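Birdie Marchetti
Hilo sobre mi primera temporada como copiloto de rallies regionales. Lo escribo en español porque corro aquí, y pido perdón por los errores de gramática. 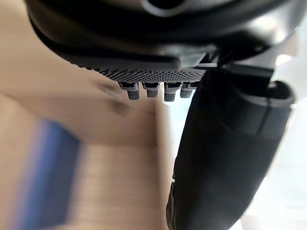
Plástico negro, curvas y bordes en capas.

1/
El 9 de enero cerramos la inscripción para el Rally de Cikulico, que es una prueba de tierra con tramos cortos y muchos cruces. Nuestro coche es un tracción delantera pequeño, con un motor que ya tiene sus años. No vamos a luchar por la general. Nuestra clase tiene 7 equipos inscritos y a mí me parece bastante.

2/
Muchos me preguntan por mensaje qué hace un copiloto, aparte de marearse. Mi trabajo empieza en los reconocimientos. El piloto dicta lo que ve, yo escribo, y en la segunda pasada leo en voz alta y él corrige. Si una nota no le gusta, se cambia. Si no me gusta a mí, se discute.

3/
Para mí había una dificultad más: el español no es mi lengua materna. En el primer rally canté "derecha" por "izquierda" en un enlace, a 40 por hora y detrás de un tractor. No pasó nada, pero mi piloto se quedó callado un buen rato. Desde entonces llevo las flechas dibujadas junto a cada palabra.

4/
Usamos un sistema de números del uno al seis, donde el seis es casi recto. Sé que hay equipos que lo hacen al revés o que usan los grados del volante. Probamos los grados en septiembre, en el tramo de Bititz, y yo perdí el hilo en la cuarta curva. Volvimos a los números.

5/
El cuaderno lo escribo a lápiz. Llevo 4 lápices, dos gomas y una pinza grande para que el viento no me pase las hojas. He visto las aplicaciones para tableta y son muy bonitas. Prefiero el papel, que aguanta el polvo mejor que yo.

6/
Presupuesto. Me lo preguntan siempre y contesto con lo que puedo. Nuestros neumáticos son de segunda mano y los compramos a un equipo que cambia de medida. El taller Narkier nos cobra las horas a precio de amigo y nosotros ponemos su adhesivo en las puertas. La última reparación del cubrecárter fueron 300 euros, con soldadura incluida.

7/
Sobre el cubrecárter: fue culpa compartida. La nota decía "rasante, mantener derecha" y yo la leí tarde, quizás un segundo. Él mantuvo el centro. Había una piedra en el centro. En el vídeo de a bordo se oye primero el golpe y después mi voz, diciendo "mantener derecha" con mucha educación.

8/
En Cikulico me preocupa el tercer tramo, el de D'Souza. Sale de un camino ancho y de pronto se mete entre muros, con la superficie más blanda. El año pasado los que salieron tarde encontraron roderas muy profundas. Nosotros salimos de los últimos, así que voy a marcar en el cuaderno dónde conviene ir por dentro y dónde no.

9/
Una duda para los que tienen más experiencia: ¿cómo apuntáis las distancias cortas entre dos curvas? Yo escribo "y" cuando van pegadas y "para" cuando una prepara la otra. Mi piloto dice que a veces las dos palabras le suenan igual con el casco puesto. Estoy pensando en cambiar una de ellas.

10/
Me contestan que revise el intercomunicador antes de cambiar el vocabulario. Tenéis razón, el cable hace un ruido feo cuando giro la cabeza. Lo miro esta noche.

11/
Añado el enlace a los horarios cuando los publique la organización. La asistencia estará en la explanada detrás del polideportivo. Si pasáis por allí, llevo mono gris y seguramente estaré borrando algo.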